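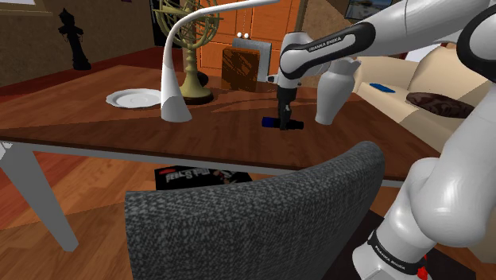
Viltoren Wine Trails: Your Questions, Answered

Thanks so much for stopping by! We get a lot of mail, especially as the days get shorter and people start daydreaming about next year's trip, so we've gathered the questions that come up again and again. If yours isn't covered, do write to us. We read everything, although in harvest season we can be slow.

Last updated 24 November 2023

What is Viltoren, exactly?

Viltoren is a small company that puts together walking and tasting trips in the wine country around Collado and Budia. We started out taking friends of friends up into the vines on weekends, and it grew from there. We don't own a winery and we don't sell wine ourselves. What we do is plan the days, book the tables, talk to the growers and make sure there's a van waiting when your legs have had enough.

Which trips do you run?

There are two. The Feradside trip follows the river for five days, starting in Collado and finishing in Budia, with a different inn most nights. The Budia long weekend stays in one place, and you go out each morning and come back to the same bed, which a lot of our guests prefer (we quite understand, repacking a suitcase gets old fast). Both include breakfasts, lunches, all the tastings on the schedule and the van. Dinners are included on the first and last nights only.

Do I need to know anything about wine?

Not a thing! Some of the nicest groups we've had were full of people who couldn't tell you a grape name if you asked. The growers are used to all kinds of visitors and they'd much sooner talk about the frost last spring than test you on anything. If you do know a great deal, let us know when you book and we'll try to get you some extra time in a cellar or two.

How hard is the walking?

It's real walking, but it's gentle for the most part. The steepest part is the climb above Collado on day two, where the path tops out at 2,438 feet. We take it slowly in the morning, with a long stop at the chapel, and the van can carry you up if you'd like to skip it. The riverside stretches are flat and can be muddy after rain. Please wear shoes you've already broken in. We can't say this often enough, and every season somebody turns up in a brand-new pair with the tag still on the laces.

When is the best time to come?

Oh, this one starts arguments in our office. Spring is green and quiet, and the growers have time to sit down with you. Early fall is the picking season, so there's a lot going on and the whole valley smells of crushed grapes, but rooms are hard to find and a grower may have to cancel on short notice. November is our own favorite. The leaves are rusty red, the first of the new wine is being poured in Budia, and you'll probably have the tasting rooms to yourselves. Bring a warm coat. The cellars are chilly all year and they feel colder still when it's cold outside.

How much wine will we be tasting?

More than you think on paper, less than you fear. A normal day has one tasting before lunch and another in the late afternoon, with small pours. Spitting is completely fine and the growers do it themselves, so please don't be shy about it. There's always water and bread on the table. We leave the middle of the day clear for lunch and walking, and after years of doing this we're pretty sure that's the right way around.

Can I come if I don't drink?

Of course, and people do. Most of our stops will happily pour you grape juice from their own fruit, and the walks, the food and the company are the same either way. We take a little off the price for guests who aren't tasting. Just tick the box on the booking form.

What about food? I'm a vegetarian.

You'll eat well. Lunches lean toward soups, beans, local cheese, roasted peppers and a lot of good bread. The inns on the Feradside can manage vegetarian cooking without trouble, and vegan with a few days' warning. If you have a serious allergy, please write to us before paying your deposit so we can check with each kitchen and give you a straight answer. There's one farmhouse lunch where nuts are in nearly everything, and we'd need to make another plan for you that day.

Can I buy wine and have it shipped home?

Usually, yes. Most of the growers sell from the cellar door and we keep a few sturdy cartons in the van for people who want to carry bottles home in their checked bags. For anything more than that, the co-op in Budia will pack and ship for you. They'll give you the cost on the spot, and you settle up with them directly. Rules about receiving wine by mail are different from state to state, so look up your own before you fall in love with a whole case. Shipments tend to go slowly around the holidays.

What does it cost?

The Feradside trip is $3,418 per person, sharing a room. Solo travelers are very welcome and pay a supplement for a single, which depends on the inns and the season, so ask us for the current amount. Flights and travel insurance are not included. Tips for the van driver are up to you.

How do I get to the starting point?

Take the train to Collado. The ride from the airport is roughly 2 hours with one change, and the views get better the closer you get. Sit on the left if you can. We meet everyone at the station in the afternoon of the first day, and if your train is late we'll wait, so please don't panic on the platform. Budia guests change to the local bus right outside the station.

What if I have to cancel?

We know life happens. Write to us as soon as you can and we'll move your deposit to a later trip if there's space. Once we've paid the inns it gets harder for us to return the full amount, and this is where your travel insurance comes in. The full terms are sent along with your booking form and they're short, so do read them.

Can I bring my dog?

We'd love to meet your dog, but no, sorry. Several of the growers have dogs of their own with very firm opinions about visitors.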